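Newsletter > Lab Notes > Controllers and Cameras

Two controllers, one sidewalk

July has been a good month for the delivery cart. We finally got the two drive controllers running against each other in the simulator, on the same route with the same camera model, and I've had more fun with it than with anything since we moved benches.

Quick recap for anyone who missed the last issue. The cart has been driving on Lasen, the controller we wrote ourselves, for as long as it has had wheels. It's simple, it's easy to tune, and everyone in the group has had a hand in it at some point. Pirnach is the newcomer. It plans a short way ahead and throws out any path that would bring the cart too close to something solid (which sounds obvious, but Lasen only looks at where the cart is right now and corrects from there). Kamarul Tjoa ported Pirnach to our stack over the spring and has been very patient with the rest of us asking when we could try it.

The test was 200 runs for each controller, all in Moria, our simulated city block. Start positions and headings were shuffled a little every time, and both controllers got the same shuffles. The cart has to stay on the walking surface, pass whatever is standing there, and stop at the far end without touching anything or dropping a wheel off the curb.

Lasen finished with 12 bumps. Pirnach finished with 3! I really didn't expect the gap to be that wide on a route we've been tuning Lasen for all this time. Almost all of Lasen's trouble came in the first stretch, where it drifts toward the road side to follow the path and then has to make up its mind late. Pirnach starts leaning away early and the whole thing looks calm. Watching them side by side is a treat, and I keep replaying the same stretch.

Now the less happy part. Pirnach is slower to get going, and when the start heading is badly off it will sometimes sit and think long enough that you wonder if it crashed. Lasen just goes. If you need something running on the small computer with other jobs on it, Lasen is still the one I'd reach for, and we're keeping it as the fallback.

The camera matters too. We tried the low mount and the mast mount with both controllers, and the mast was better for both, mostly for finding the curb. Down low the paving squeezes together so fast with distance that the edge detector starts picking up joints between stones. Strong building shadows cause a similar mix-up, with a hard diagonal edge that looks very tempting to a curb finder. Kamarul has a fix for the shadow case that compares color on both sides of the line, and early results look promising.

The opening stretch in Moria has the hydrant close to the road edge, the big paving pattern and a nice dark triangle of shade on the left, so it gives the controllers plenty to chew on. 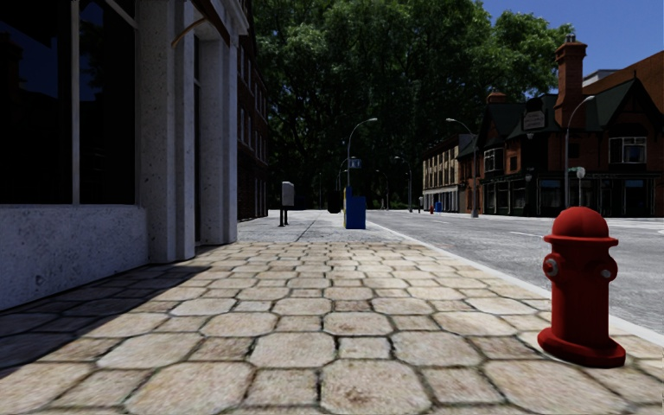

What's next

Torres is the real route, out behind the loading dock, and the cart goes there as soon as the new wheel encoders are in. Pirnach gets the first drive, with Lasen ready to take over on the switch. We'll run it slowly, with somebody walking alongside holding the stop button.

I'd also love to get more people trying the simulator. Both controllers are in the shared folder along with the start positions, so you can repeat our runs or make up nastier ones. If you find a start that beats Pirnach, send it to Kamarul and he'll add it to the set.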